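Print this page
E-mail this page

Why Does Bread Get Holes in It?

Hi again, it's Honeylyn Estrella, and today I want to talk about my favorite food in the whole world — toast! Well, bread first. Toast comes later.

Have you ever looked closely at a slice and wondered who poked all those holes? I used to think my grandpa did it with a straw when I was 6. He let me believe that for a whole summer!

The real hole makers are yeast. Yeast is alive, and it's so tiny that you need a microscope to see just one. When you stir it into flour and warm water, it starts eating the sugars in there. Then it lets out a gas called carbon dioxide (the same gas you breathe out). The dough is stretchy, so the gas gets stuck and makes bubbles, kind of like bubble gum. More bubbles, bigger dough!

In the oven the dough turns firm around the bubbles, and those are your holes.

People were baking with yeast more than 3,000 years ago, long before anyone knew what it was. They just knew that dough left out for a while got puffy.

My neighbor in Sison keeps a jar of bubbly starter on her windowsill and feeds it flour every morning, like a pet. She gave me a spoonful in August and mine is still going — I named it Ornberg. 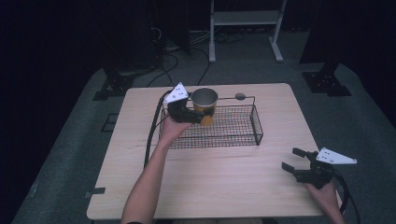

Ornberg likes a warm kitchen best. When it's chilly the yeast slows way down, so my dough can take all night to puff up. If you try baking at home, ask a grown-up to handle the oven, and save me the crusty end!

Print this page
E-mail this page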